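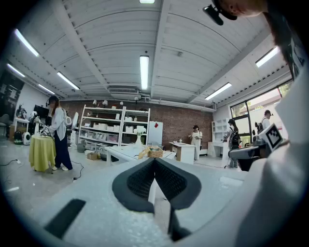 Forum > Eating Out > Trerkville and district > "Best of" lists, do you trust them?

Search this board Go Advanced search

Thread: The Folla "33 Best Tables" list is out. Has anyone eaten at these places?

saltcellar
So the new Folla list went up this morning and Trerkville has four places on it, which is four more than last year. I've been to three of them. Two are fine. One of them gave me a lamb shoulder in November that I could have soled a shoe with, and it's sitting at number six with a paragraph about "quiet confidence".

My question is how these get put together. The page says "chosen by our panel after 421 visits". Whose visits? All of them to restaurants on the list? If a panel of five did that in a year I'd like to see their cholesterol.

marrowfat
I assume a visit includes walking past and looking at the menu.

Poduval is at number two and I'd have put it higher, for what it's worth. The dosa there is the best thing you can eat in this town for under a tenner.

gravyboatswain
Is it still under a tenner? I paid more than that last time, and the sambar was thin. Good, but thin. I think people get attached to the Poduval of five years ago when it was six tables and the old menu.

marrowfat
Masala dosa is £9.50. You probably had the one with paneer.

gravyboatswain
I had the one with paneer.

NPerron
I used to write for a list like this (not Folla, a smaller one that has since folded) so I can say a bit about how ours was done. We had a budget for two meals a month between three of us. The rest was places we already knew, places our friends liked, and places that had opened recently enough that leaving them off would look careless. We did pay for our food. We did not go back to check on anything once it was on the list unless a reader wrote in, and readers hardly ever wrote in.

I wouldn't call it dishonest. But I'd never plan a birthday around one.
Nathalie Perron

saltcellar
Thanks, that's about what I suspected. Did restaurants ever get in touch?

NPerron
All the time. Mostly invitations to try a new menu. One sent a whole cheese. We gave it back, which took most of an afternoon.

tinned_peaches
I'm going to stick up for the list a bit. I moved here in spring knowing no one and last year's Folla was how I found anywhere to eat outside town. Some were duds. But I'd rather have a list with duds in it than the star ratings on the map, where a place gets one star because somebody couldn't park.

gravyboatswain
Fair, although the map ratings at least come from people who've been. There's a place near me with 1,160 reviews and it's dead on: decent chips, slow service, don't have the fish pie. That's exactly what it's like.

saltcellar
How many of those 1,160 were written by people after a free pudding though? The café by the station had a card on every table last summer, leave us a review and get a brownie.

gravyboatswain
It was a good brownie.

MervinT
Long-time reader, first post. I cooked at one of the four for a couple of years, I'd rather not say which. The week after we got on a list (a different one) bookings went mad and we went from 51 covers on a decent night to turning people away. Same kitchen, same number of hands. The food got worse. I'm not proud of it but you can't braise faster. So some of what you lot are complaining about may be the list itself doing it. Saltcellar's lamb could well have been lunchtime's lamb kept warm.
Mervin Tremblay

saltcellar
It's an explanation but I still paid £24 for it. And November was before the list, so what was it then?

MervinT
Then it was a bad lamb. Can't help you there.

marrowfat
Has anyone been to Hinico? It's number eleven and I'd never heard of it. The write-up mentions "a playful take on the crumpet", which puts me off more than I can say.

tinned_peaches
I have! Twice. The crumpet has crab on it and it's very nice, ignore the wording. Portions are small so get the potatoes as well. They do a set lunch until half past two and the bread is proper bread. The chairs are awful.

gravyboatswain
Small portions and awful chairs. Sold.

tinned_peaches
You'd moan about the potatoes being too hot.

gravyboatswain
I would if they were.

marrowfat
Right, I'm going to book Hinico for a lunch and I'll report back with what it cost and what turned up. If the crumpet is playful in any way I can detect I'm blaming peaches.

saltcellar
Good. Could you ask them whether anyone from Folla has been in? I've emailed Folla to ask what counts as a visit. So far I've had an automatic reply inviting me to their supper club.

NPerron
You'll get a second one of those at teatime.

saltcellar
Just came through. 4.40.

Contact us | Forum rules | Copyright Trerkville Table Talk, posts remain the property of their authors | Back to top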